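Pre-launch inspection checklist: Julum product line, export markets
Prepared by Müzeyyen Karakaya, Munness Marketing
Reviewed 19th August

Work through the items in order. Mark each one OK, Fix or N/A and leave a comment wherever the mark is Fix. Launch is planned for September.

1. Claims and wording

1.1 Every product claim has a source on file. OK
Comment: The "lasts longer" line was removed from the leaflet. Soylu had no test to support it.

1.2 Translated copy read by a native speaker. Fix
Comment: Two markets are done. The third came back with the old slogan still in it. Send the current text again and ask for a clean copy.
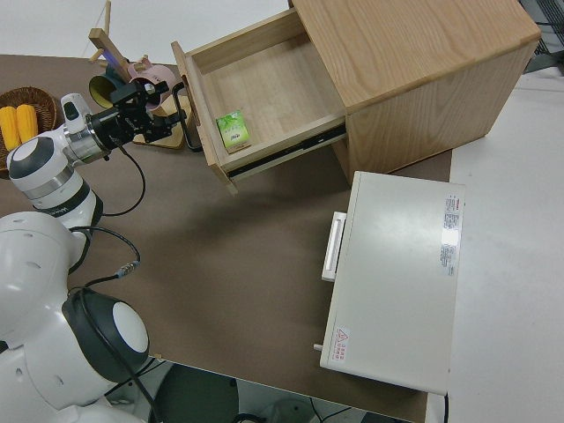 1.3 Slogan checked for meaning in each language. OK
Comment: One version read as an order in the local language. It was reworded and approved.

2. Packaging and labels

2.1 Country of origin shown on the outer pack. OK

2.2 Warning text at the size required in each market. Fix
Comment: Too small on the 200 ml pack. The designer can drop the second logo to make room. Check the new proof at print size. The screen version is no use for this.

2.3 Importer address correct. Fix
Comment: Skurken moved offices in spring. The old address is still on the back label and on the carton.

2.4 Bar codes scan from a printed sample. OK
Comment: All 28 codes tested.

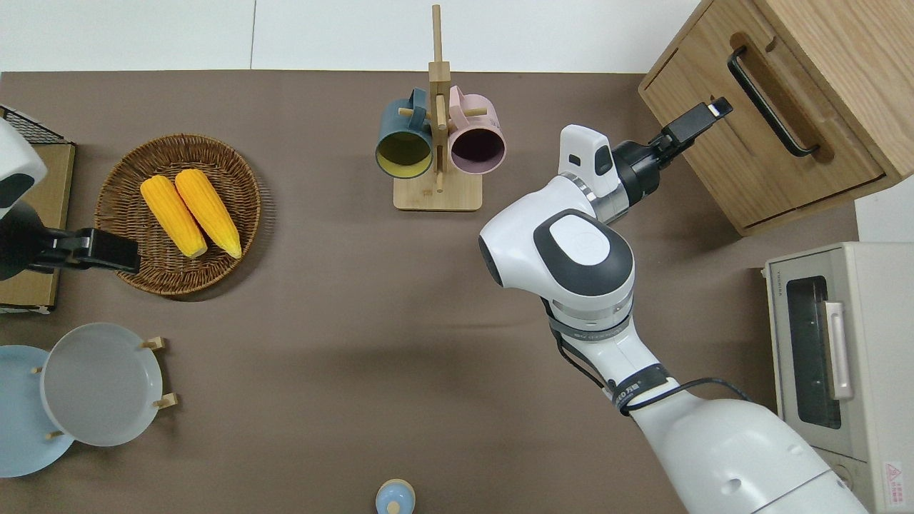
2.5 Same product name on the pack, price list and website. OK
Comment: The price list had a hyphen that the others did not. Corrected.

3. Promotions and customer data

3.1 Contest rules posted in full, with closing date. Fix
Comment: Closing date missing from the mobile page.

3.2 Discount shown against a real earlier price. OK

3.3 Mailing list holds only people who agreed to be contacted. Fix
Comment: 70 addresses from the trade fair have no consent record. Keep them out of the first mailing. Sales may still find the paper forms.

3.4 Unsubscribe link works. OK
Comment: Tested from three mail programs. Removal took effect within 24 hours each time.
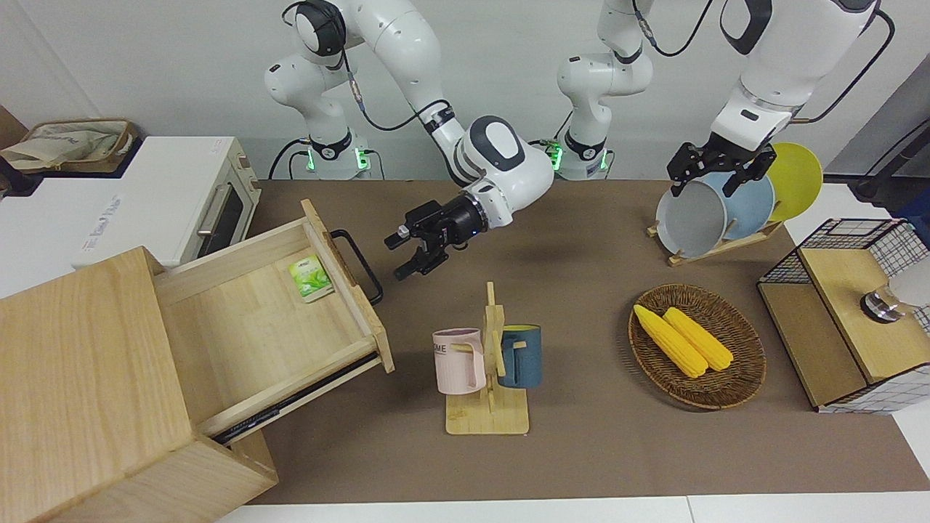
4. Sign-off

4.1 Distributors have the final price list. OK

4.2 Complaint contact named for each market. Fix
Comment: Soylu has given a name. Skurken has only given a general mailbox, and we need a person and a phone number.

4.3 All Fix items closed and initialed. Open
Comment: Items 2.2 and 2.3 go to the printer together, so hold the label order until both are done. Return the marked copy to Müzeyyen Karakaya.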